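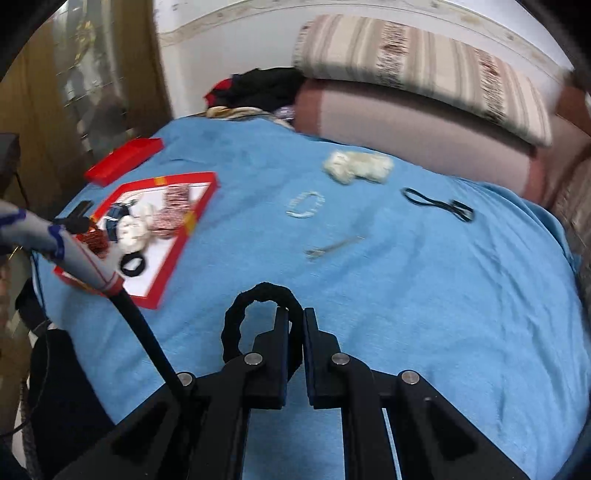
Informe de avance, noviembre

¡Hola otra vez! Os cuento cómo va lo de ordenar accesorios de pelo en la casa de Rindik, que este mes ha cundido bastante. Las gomas y los coleteros van ya casi todos en la bandeja blanca de borde rojo (los estampados, el blanco, la goma negra fina...), y trabajamos encima de la sábana azul clara porque sobre ella lo negro se ve enseguida. La caja roja alargada la dejo al lado, todavía no he decidido para qué.

De dinero: llevamos gastados 1.196 de los 2.199 que puso Henevlow, así que vamos bien. Quedan 15 cajones por revisar y 2 armarios del baño, que me dan más pereza, la verdad.

Para el próximo mes necesitaría que me confirmarais si Hemmin manda más bandejas o las compro yo aquí.

1 dic 2023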